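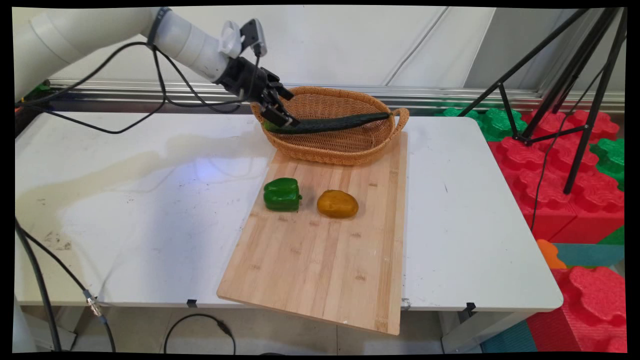 Vegetables keep better when people can see them, and most kitchens are set up to hide them. I grew up with a crisper drawer in Aasen, and every December we scraped something soft out of it. Now I use a basket on the counter. A wicker one with two handles is enough, with a cutting board under it, so the cucumber, the green pepper and the potato are in sight when I start thinking about supper. The potatoes go back in the dark afterward – I'm not careless. But the drawer stays empty.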